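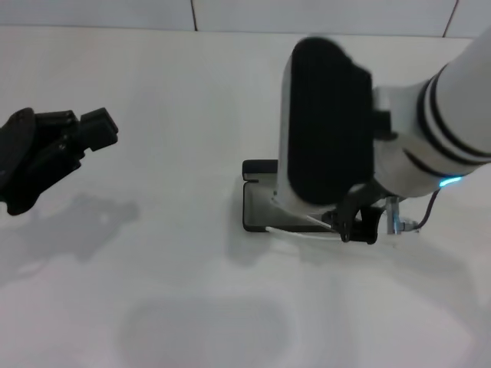
4. Reporting a suspicious message

Releck Mail Guard can hold messages that pretend to come from a tax office, a bank or a parcel service. The filter is switched on at first start, but the reporting function must be set up by you.

4.1 Set up the reporting button

1. Open Releck and sign in with your administrator account.
2. Go to Settings, then Protection, then Reports.
3. Switch on "Show report button". The button will appear beside Reply the next time the mailbox is opened.
4. In the field "Send reports to", enter the address of the person in your organization who checks the reports. You can enter up to 6 addresses, with a comma between them.
5. Press Save. A test report is sent to each address.

Note: If the test report does not arrive, look in the junk folder first. Some mail servers treat the test report as spam. Add the Releck sender to your allowed list and press Send Test again.

4.2 Report a message

1. Select the message in the list. Do not open the attachments and do not click on any link.
2. Press Report.
3. Choose the reason: False refund, False invoice, Password request or Other.
4. Press Confirm. The message moves to the Held folder.

CAUTION: Do not forward the suspicious message to a colleague by the normal Forward button. The links stay active in a forwarded message.

4.3 The Held folder

Held messages are kept for 80 days and then deleted. The folder shows at most 200 messages on one page. To bring back a message that was held by mistake, select it and press Release. Its links stay blocked until you press Allow Links also.

4.4 If you already gave your details

1. Change the password of the account concerned, from a different device if you have one.
2. Call your bank on the number printed on your card. Never use a number from the message.
3. Report the message as in 4.2, so that the same sender is blocked for the other users.

Error 91 during reporting means that the mailbox is full. Empty the Deleted folder and repeat from step 1 of 4.2.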